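HORT 2,000: Grounds and Garden Maintenance
Unit 6 handout: Leaf litter, mulch and nutrient return
Prepared by Rajeshwari Nambiar
Revised December 5, 2021

6.1 Scope

This unit covers the handling of fallen leaves on turf and in planted beds. Pruning residues are dealt with in Unit 7. Students should have read the soil organic matter chapter in Annamalai before the session, including the tables at the end.

6.2 Abscission

Leaf fall in deciduous trees follows the formation of an abscission layer at the base of the petiole. Shortening day length is the main trigger in most temperate species, with temperature modifying the rate. Before separation, the tree withdraws a large share of leaf nitrogen and phosphorus into woody tissue. Calcium is much less mobile and stays largely in the leaf. Litter is therefore a carbon-rich, nitrogen-poor material and behaves accordingly when it is composted or dug in.

Colour change comes from the breakdown of chlorophyll, which exposes carotenoids already present. Red pigments (anthocyanins) are mostly synthesized in autumn and vary with species, light and sugar concentration.

6.3 Effect on turf

A thin, broken cover of leaves does little harm. A continuous wet mat excludes light, holds moisture against the crown and favours snow mould where snow cover is prolonged. The working rule for this course is to act when more than half of the grass surface is hidden.

Mulch mowing is the default treatment. Set the deck high, mow when the leaves are dry, and make a second pass at right angles to the first. Fragments should settle between the grass blades. Where they remain on the surface as a layer, collect the excess. 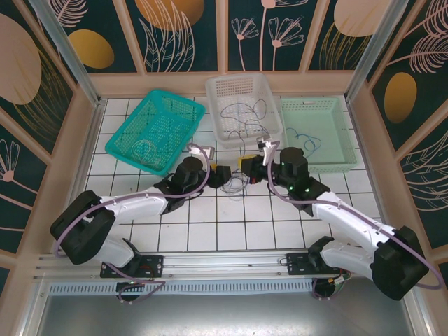 Fig. 6.1. Two-arm workcell with three baskets at the far wall.

6.4 Leaf mould

Leaf mould is produced mainly by fungi, at low temperature and over a long period. It differs in this respect from hot composting, which is bacterial and depends on nitrogen supply and turning. A wire enclosure one metre across is adequate for a residential lot. Shred first if a mower is available. Moisten each layer as it is added.

Whole maple and birch leaves are usually usable as mulch after one year. Oak and beech have a higher lignin content and need two, sometimes longer. Conifer needles should be kept in a separate pile.

Finished leaf mould has a low nutrient content and a high water-holding capacity. Treat it as a soil conditioner. It does not replace fertilizer.

6.5 Demonstration plots

The Porby plots were laid out on a silt loam under mature Norway maple. Plot area is 20 square metres. Three treatments are applied each autumn:

Treatment A: leaves removed by rake, nothing returned.
Treatment B: leaves mulch mown in place.
Treatment C: leaves removed, shredded and returned to adjacent beds at a depth of 5 cm.

Soil cores are taken in April, before the first mowing. Core 423 was mislabelled in the field book and has been left out of the class data set. Students working from the older printout should strike that row before calculating treatment means.

The Drerix beds are managed separately and are not comparable. They received wood chip in the establishment year, and the surface pH readings reflect this.

6.6 Disease and exclusions

Leaves carrying apple scab should be removed from beneath host trees, as the fungus overwinters in the litter. Tar spot on maple is largely cosmetic, though removal lowers the amount of inoculum the following spring. Black walnut leaves contain juglone and should be kept off tomato and other sensitive beds until fully composted.

Do not blow leaves into the street or a storm drain. Phosphorus leaches readily from wet litter and reaches the receiving water untreated. Many municipalities have a bylaw to this effect. Check the local wording before writing a maintenance specification.

6.7 Exercise

A client at Brimow has a lawn of 58 square metres bordered by two mature red oaks and a perennial bed. The client owns a mulching mower and has no room for a pile. Write a one-page maintenance schedule from first leaf fall to freeze-up. State mowing height, frequency and the point at which collection becomes necessary. Give your assumptions.

Submit on paper at the start of the next lab. Show units in all calculations.

6.8 Terms to know

Abscission layer, lignin, carbon to nitrogen ratio, leaf mould, thatch, inoculum, juglone.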